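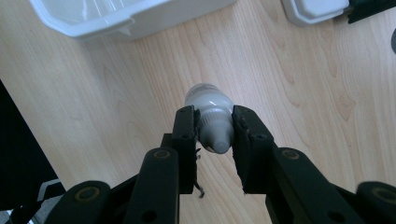

*Small white bottle, gray nozzle, two black fingers. Tuesday bench time at the Plerkby robotics club.*

Hello again from the back bench! I promised a proper update on the grasping project, and I've been putting it off because every time I sat down to write, somebody needed a screwdriver. So — we're on squeeze bottles now. We did blocks all spring, and blocks are lovely, they have flat sides and they stay where you put them. A bottle with a cone on the end is a whole different animal.

The big argument this month has been where to grab it. Inès Coste is firmly on the side of the cap, which is stiff and has those little ridges for the pads to bite on. Léonie Leblanc wants the body, because sooner or later we'll have to squeeze the thing and you can't do that from the neck. They've both written it up in the club notebook (Léonie's entry runs to four pages, with diagrams, and I recommend it). For now we're logging both ways, and the log is up to 600 grasps. Please keep filling in the "slipped" column even when it's embarrassing. Especially then!

A few bits of housekeeping. Finger pads: check the screws before you start, with the small hex key that lives in the blue tin. Ludivine Texier has drawn a new pad with a shallow groove down the middle and we'll print a pair once the machine is free. If you've got opinions about how deep the groove should go, tell her soon, she's on version three already.

Then there's the Hervieu Cup in December. We're in! The entry form went off last week with 27 names on it, a club record by a mile. The task is the pick-and-pour, so yes, bottles, and last year's winning team from Hitier managed the full course in 67 seconds. Our best practice run so far is nowhere near that and I'm not printing it.

We still need people who like writing code more than turning screws. Aurelia Ursu is running a beginners' evening on gripper control, bring a laptop if you have one and share if you don't. No experience needed, I'd never touched a motor driver before I joined and now I dream about them.

Sign-up sheet is on the door. Next month: pouring, and where we keep the paper towels.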